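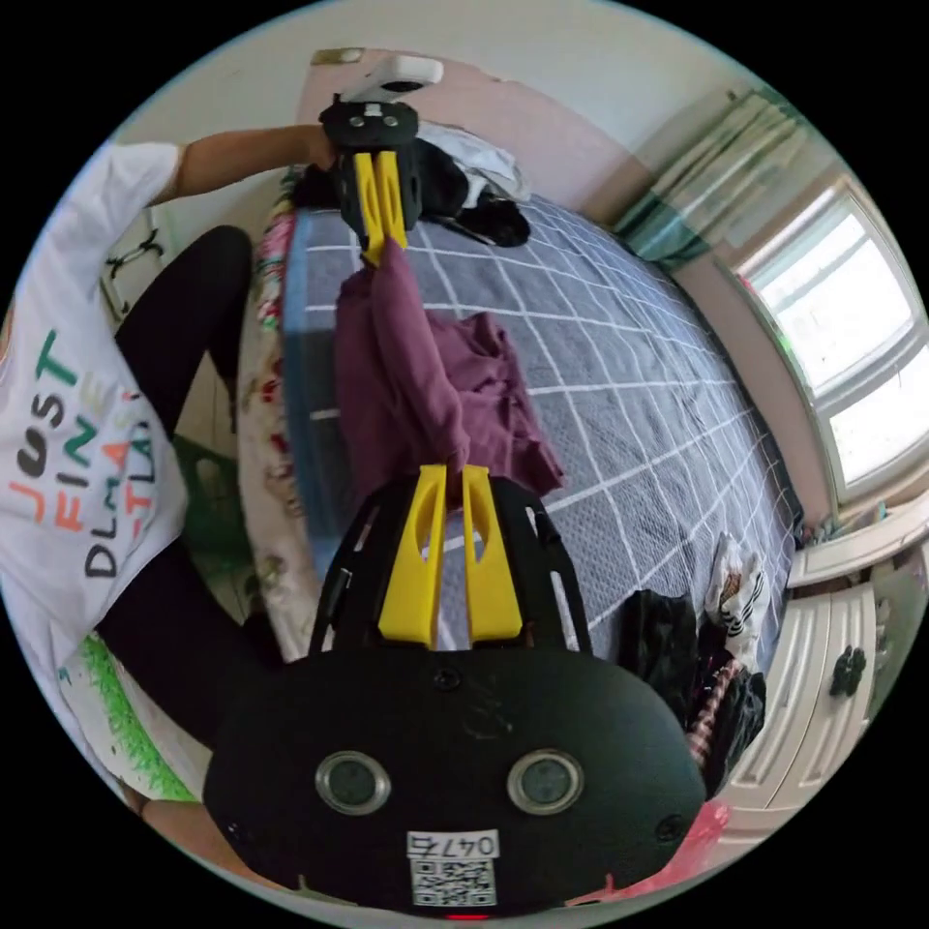

STONVILLE, 27 October 2018 - Griffiths, the clothing reuse company, is to extend its doorstep collection service to every household in Stonville and the villages on the Dakcombe side of the river. The service, called Flaltari, takes clothes, shoes and household linen that people no longer want and sorts them for resale, repair or recycling. Printed clothing is now included for the first time. During the trial, anything with a slogan or large lettering on the front had to be left out, but a white T-shirt with big multicoloured letters across it, like the one worn in the photograph, can now go in the bag with everything else. The change applies to adult and children's sizes.

The trial ran in the north of the town and 1621 households signed up. Each was given a reusable bag and a card with the collection dates. Of those households, 815 put out a bag on more than one occasion, which Griffiths regards as a good result for a service that few residents had heard of before it began. The most common items were T-shirts, school jumpers, bed linen and coats.

Under the new arrangements, collections will take place once a month. Bags should be left by the front door or at the edge of the drive by 8am. Crews will not knock, and there is no need to be at home. A clean bag will be left in place of the full one. Residents of flats with a shared entrance will be sent separate instructions, as the collection point will vary from building to building.

What can be collected

Flaltari accepts clothing of all kinds, paired shoes and boots, belts, handbags, sheets, duvet covers, bedspreads, blankets, towels and curtains. Items do not have to be in perfect condition. A missing button, a broken zip or a dropped hem can be mended at the Dakcombe depot, and pieces that are too worn to sell can still be used as wiping cloths or shredded for filling.

Duvets, pillows, cushions, carpets and rugs cannot be taken. Neither can anything that is wet, mouldy or marked with paint or oil, as one damp item can spoil the rest of the bag by the time it reaches the depot. Electric blankets should be taken to the household waste site.

Residents are asked to wash and dry items before putting them out. Ironing is not needed. Shoes should be tied together by the laces or held with an elastic band - single shoes are the largest cause of waste at the sorting stage and most of them turn out to have had a partner in another bag.

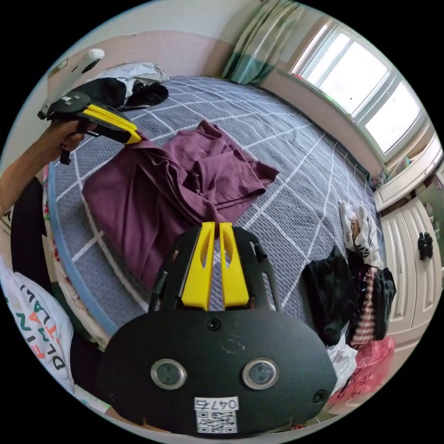
Larger pieces, such as bedspreads and long dresses, should be folded loosely and placed at the bottom of the bag, with smaller clothes on top. Coat hangers should be removed. If a bag is too full to close, the extra items can be put in a strong carrier bag and left beside it, and the crew will take both.

The Dakcombe depot

All collected items will go to the Griffiths depot in Dakcombe, where a second sorting line opened earlier in October. The company has also fitted out a repair room with sewing machines and a pressing table. Clothes that pass inspection will be sold through the Griffiths shop in Stonville and at the monthly sale held at the depot. Linen will be sold in bundles, with the size written on the label.

The depot will need extra staff for the wider service. Posts are being advertised for drivers, sorters and repairers, both full-time and part-time. Experience is useful for the repair posts but training will be given for the rest. Application forms are available from the shop and the depot office.

Drop-off points

People who miss their collection, or who have only one or two things to give, can use a drop-off point instead. There will be 100 of these across the area, in places such as supermarket car parks, leisure centres and village halls. Each will have a green lid and a notice giving the date it is next due to be emptied. Bags should not be left on the ground beside a full bin.

Schools and workplaces can ask for a one-day collection on their own premises. There is no charge, but Griffiths asks for at least 200 kilos of clothing or linen to make the journey worthwhile. Smaller organisations may join with a neighbour to reach the weight.

How to join

Households that took part in the trial do not need to do anything and will receive a new calendar with their next empty bag. Everyone else can register at the Stonville shop or by returning the leaflet that will be delivered with this month's free newspaper. The first bag will arrive within ten working days of registration. Replacement bags are free, and larger families may ask for two.

Notes to editors

Griffiths collects, sorts and sells used clothing and household linen. Its shop is in Stonville and its depot is in Dakcombe.

Flaltari is the name of the company's doorstep collection service. It should be written with a capital F only.

Visits to the sorting line and repair room can be arranged through the depot office on weekday mornings. Visitors should wear flat, closed shoes.

ENDS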